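Keeping an old library room fit to work in

I look after the reading room at the Plandon, a small research library with 8 tables, one radiator that works and rather more books than shelves. People keep asking me how we manage the dust and the damp, so I've written down what I do (a lot of it works just as well in a spare bedroom full of paperbacks!).

Dusting the shelves

Start at the top and work down. I take out one shelf's worth at a time, hold each book shut tight and brush away from the spine with a soft shaving brush. Never bang two books together, however satisfying it is. Cloths should be dry, and spray polish stays in the cupboard. Our MacLeish bequest came to 600 volumes, mostly bound journals, and I did the lot with two brushes over one November.

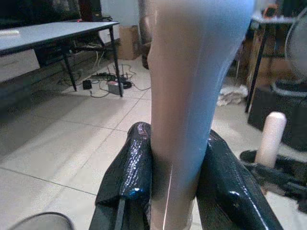

Rolled plans and charts are a different job altogether, and we have 200 of them from the old Clurkthorpe laboratory. Roll them round the outside of a wide tube, never stuffed down the middle of a narrow one, and tie them with flat cotton tape. For the tube I like something smooth and pale, like the big cylinder between those two shiny black fingers, as any grubby mark shows up straight away and you can wipe it off before it gets near the paper. Put a layer of acid-free tissue between tube and plan, and leave the tape slack enough to slide a finger under.

Damp corners

Leave a gap behind any bookcase on an outside wall, a hand's width if you can spare it. I moved ours forward after we found mildew on the Levside annual reports, and the smell went by spring. If a book feels clammy, stand it up with the pages slightly fanned in a cool airy room. Please don't put it on the radiator, I've seen what that does to a cloth binding.

Bins and bits of paper

I won't have a bin you can't see into. With black wire mesh you can tell there's something in it from across the room, and I go through ours before it's emptied, having once rescued a catalogue slip that way. Pick up anything crumpled on the floor as well and flatten it out before you decide it's rubbish. 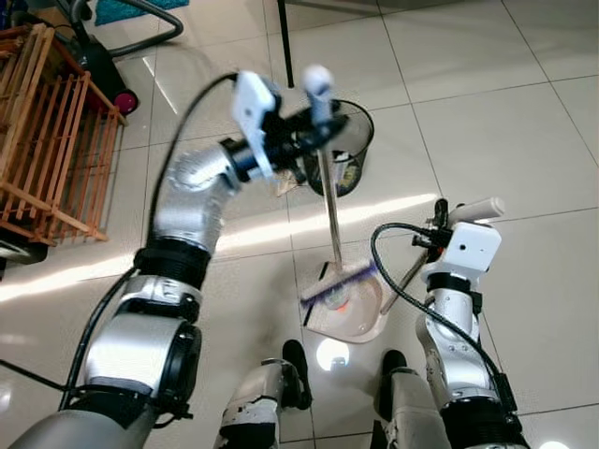 Sticky labels

Warm the label with a hairdryer on low, held well back, then ease up a corner with a bone folder. It took me 40 minutes to get one off a glass-fronted cabinet, so bring a cup of tea (and keep it on another table). On paper or leather I leave old labels alone and write the new number on a slip tucked inside the cover.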